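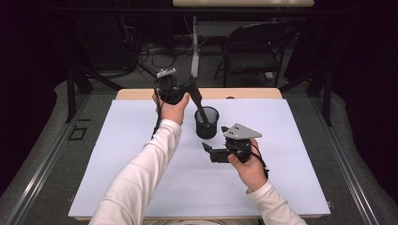
Amber Segers reckons the Gullton repair morning should have started years ago, and after spending most of my Saturday-style sleep-in time there I'm inclined to agree with her. She told me she'd had a lamp sitting in the hall cupboard since May, waiting for someone who knew what to do with it, and she wasn't about to pay for a new one.

So, the news. The repair morning at the old Iver hall is staying on for another year! Council has put in $1000 towards the power bill and the hire of the hall, and the rest will come from the gold coin tin by the door. It'll run once a month, doors open at 9 am, and you can bring up to two things per household. Small stuff only, please - Jozef Geerts had someone wheel in a ride-on mower last time and he was very polite about it.

I went along with a toaster and a pair of trousers (the toaster is still a work in progress, the trousers are lovely). There were over 200 people through the doors, which is a lot for a town our size, and the queue for sewing went right out past the bike racks. Siebe Dewulf was on the kettle and kept us all in tea and Anzac biscuits while we waited.

Jamie Holroyd, who runs the bookings, would love a few more people who can sharpen knives or mend zips. You don't need a certificate or anything like that, just a bit of patience and your own glasses. There's a $5 charge if you need a new plug or fuse, otherwise it's free.

Parking behind the hall is tight while the footpath's being done, so walk or ride if you can. I'll be back next month with the toaster, and I might bring Mum's old radio as well if I can find the cord.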